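Ninico Introduces Patch Cable Line for Desktop and Small-Office Networks
ERNTHORPE, Thursday, August 4, 2022
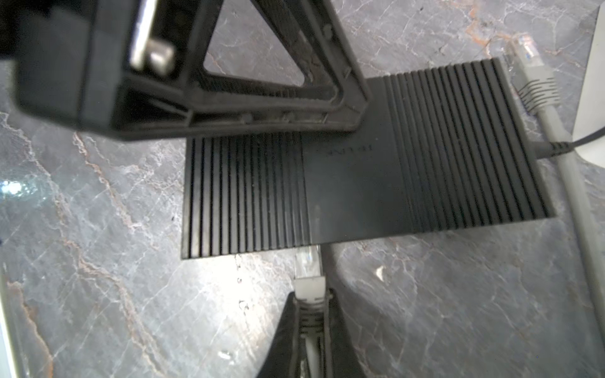 Product Summary

Ninico today announced the Lurker series, a line of light gray network patch cables intended for short runs between a wall outlet and a desktop router or switch. The cables are terminated at both ends with transparent RJ45 plugs. Each plug is fitted with a gray strain-relief boot, grooved for grip. The series ships to resellers in 4 lengths, the shortest of which is 70 cm.

Background

In April, Ninico reviewed cabling at 43 small offices served by its installation partner, Yatsenko. The review covered desks where a compact router or switch sits flat on the work surface and both the data cable and the power cord leave the device within a short distance of each other. Sharp bends directly behind the plug were the fault most often recorded. The Lurker boot was lengthened after the review to spread the bend over a greater part of the cable.

"A desk cable is unplugged and moved far more often than one in a rack," said Inger Arnardóttir, product engineer at Ninico. "We designed the boot for that kind of handling. The clear plug was kept so that an installer can check the contacts without a tool."

Installation Notes

Place the network device on a flat surface with the ventilation ribs uncovered. Route the data cable clear of the power cord where space allows. Do not pull the cable tight against the side of the device. Insert the plug until the latch clicks, and release the latch fully before removal.

Availability

Lurker cables can be ordered now through Yatsenko and other resellers. Cartons hold 300 cables of a single length. Mixed cartons are not offered at this time. Samples for evaluation are available to installers on written request to the Ninico office in Ernthorpe.

Media Contact

Inger Arnardóttir
Ninico, Ernthorpe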